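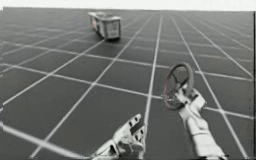
The planner cost $54 and I want that on the record first, before anybody tells me I didn't commit.

It's the Kukell, the one with the gray cloth cover and 200 pages of little squares. My brother-in-law swears by his. He gave me the talk at Thanksgiving and again at Christmas, and by New Year's I had ordered one, mostly so I could stop hearing about it. The method goes like this. Every square is half an hour. You fill in the squares on Sunday night, then during the week you do what the squares say. At the end of the day you go back and color the ones you kept. There's a sheet in the front that tells you what a good color ratio looks like, and another sheet with quotes.

I have now read the booklet twice looking for the part where they show that it works. There's a page headed "The Evidence," and what's on it is a letter from a woman who runs a bakery. She gets up at four. I believe her. I think she got up at four before she bought a planner, too, seeing as she runs a bakery.

My own first week went fine, if fine means that I colored things in. Monday I had "call insurance" at 10:30 and I called them at 10:30 and sat on hold until 11:20. So do I color the second square? The booklet says to "honor the block," which I took to mean hang up. I stayed on the line and got my windshield claim sorted out, and then ate lunch in the square marked "deep work."

What bugs me is that everyone who sells one of these assumes the trouble is that you don't know what you should be doing. I know what I should be doing. I should be doing the gutters. I've known about the gutters since before the leaves came down. Writing GUTTERS in a square didn't bring the ladder back from Eduardo Mangubat's garage, where it has been for I don't know how long, and it didn't stop it from raining.

Before the Kukell I had the Rovetti system, which was index cards in a tin. Before that was an app from Agbayani that played a chime. I paid for a year of the chime and used it for 3 weeks. You could say the common thread is me, and my wife has said it. But I've asked people at work and they all have a drawer like mine. If a pill had that record we'd be asking questions about the pill.
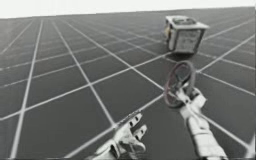
The yearly pages are where I really part ways with the thing. Week one gets a full spread, big roomy boxes, and by the time you reach the fold-out for the fall each day is a sliver you'd need a drafting pencil to write in. I guess that's how most people see the year anyway. It's like that gray floor with the white lines, where the squares get smaller and smaller and squeeze in toward each other until you hit the pale strip at the top. Fine for a floor. But October is going to be just as long as January when I get there, and I'll have the same number of dentist appointments in it. Printing it small only helps me promise more stuff in it, and I've already put down "repaint hall" and "learn some Tagalog" in a space the size of a grain of rice.

To be fair to it, the paper is nice. Ink doesn't bleed through, even from the cheap felt tips I stole from the Merarbridge library book sale. And I did remember my mother's eye appointment, though she also called me twice about it, so I'm not sure who gets the credit there.

My brother-in-law says you have to give it until the end of February before it "clicks." They always say that. The return window on the Kukell is 30 days, and I'd like to know if anyone over there has noticed that the clicking starts after the refund stops. I asked him what it felt like when it clicked for him and he said he just feels more intentional. I asked what he'd gotten done. He said that wasn't really the point of it.

I'm going to keep filling it in for now, in pencil, and I'm keeping the receipt inside the back cover. I also wrote down what I got done each day on the back of an envelope, same as I did in December, so I can lay the two side by side. If the planner wins I'll say so here.

Eduardo, if you read this, I need the ladder Saturday.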